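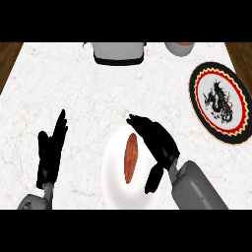
Pale gray on white marble, with a little wood at the corners.

Chimney swifts are coming back to Lundow, and we can't wait!

If you were at the old mill last May you already know how good it gets. Right at dusk the birds start circling the big brick stack, more and more of them, and then they pour down into it like smoke running backward. Loredana Russo kept the tally on our best evening and got to 202 before the light went (the year before, our high was 87, so you can imagine the cheering).

Swifts can't perch the way a robin or a sparrow does. They cling to rough upright walls, so an uncapped brick chimney suits them very well, and a smooth metal liner is no good to them at all. They eat flying insects all day long, mosquitoes included!

Kuo-hua Lo is putting together this season's watch list and would love to hear about any open chimney in Lundow or out along the Holanda road. If you have one, please hold off on capping it until the birds have left in the fall. We also need 2 more counters for the Plomadbridge site. Bring a folding chair and a warm layer, and come even if you've never counted a bird in your life.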